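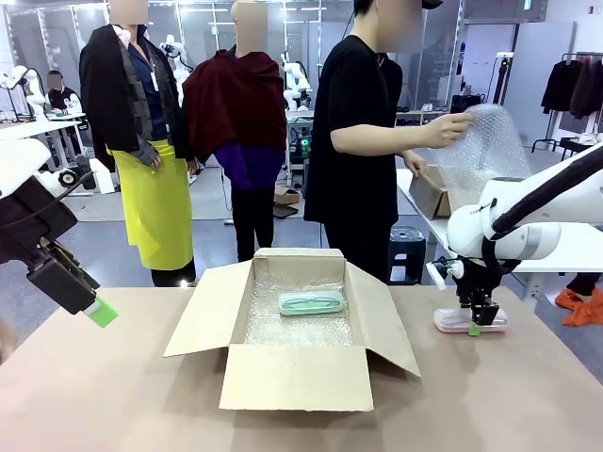
**Figure 3.** An open carton with bubble wrap across the bottom and a mint-green glasses case laid on top of it.

### 4.2 What goes in first

I'd better own up that when I started this study I thought packing a box was the dull part. You choose the box, you put the thing in, you tape it shut and off it goes. I had set aside one afternoon for it in my plan and spent most of November on it instead, so this section has grown a good deal longer than its neighbours (sorry, Annunziata, I know you asked me to trim it).

The question I kept coming back to was what people put in a carton before the goods. In the diaries we collected from small sellers, 558 parcels in all, the bottom layer was the bit people had the strongest feelings about and wrote the least down about. Fikri Yeoh, who packed for Folari before he joined us, calls it "the floor". I've borrowed the word from him because I like it, and because "primary base cushioning" makes me want to lie down.

A floor of bubble wrap, as in Figure 3, is the sort I'd use myself. It's quick, it's see-through, and you can tell at a glance whether you've left a bare corner. The sellers at Dindano preferred crumpled paper and told me so at length! Their argument was that wrap slides on bare card and paper doesn't. I tried both at my own kitchen table with a shoebox and a jar of buttons and I have to say they had a point, though a sheet big enough to turn up at the sides behaved much better than a small one.

Then there's the matter of which way round the thing lies. A glasses case is long and thin, so in a wide carton it can go across, or front to back, or cornerwise if you're feeling reckless. Sadia Lodhi noticed when she was coding the diaries that people nearly always wrote "across" and hardly ever said why. When we rang 14 of them to ask, most said it looked tidy when you opened the flaps. I'd been hoping for something about weight or movement, but tidy is what we got, and I've coded it as tidy.

### 4.3 Cases, sleeves and the look of the thing

A hard case does a lot of the packer's work. Glasses in a thin sleeve are another matter, and the sellers handled them quite differently: more wrap up the sides, more fussing over gaps, and a lot of opinions on whether two pairs may touch. (Orlando Benavides thinks never. Suryani Rondonuwu thinks it's fine so long as the arms are folded. They've agreed to differ, mostly.) 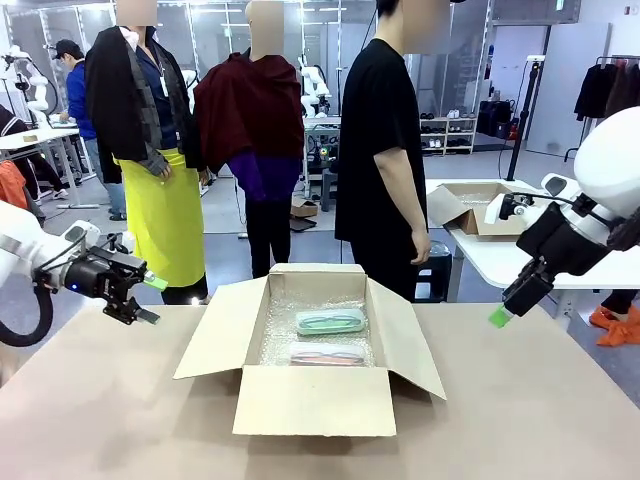 **Figure 4.** Two pairs of glasses in clear sleeves, one behind the other, in a carton lined with bubble wrap.

With the pairs set out as in Figure 4, you can see both colours straight away, the mint-green at the back and the pinkish-red nearer the front flap. Several diary keepers told us this mattered to them because it was their last chance to check the order. One Mokar seller lost 10 parcels' worth of goodwill to mixed-up colours in a single week and now won't close a flap until she's read the colours out loud. I think that's lovely, and it costs nothing.

What I can't tell you from the diaries is how much goes on top. People wrote "filled" or "topped up" and left it there, and only 35 entries gave us anything we could measure. The Yusof sellers did weigh their filler, bless them, but on kitchen scales that disagreed with each other, so I've kept their numbers out of the main table and put them in the appendix. I come back to the lid end of things in 4.5, after the bit on tape.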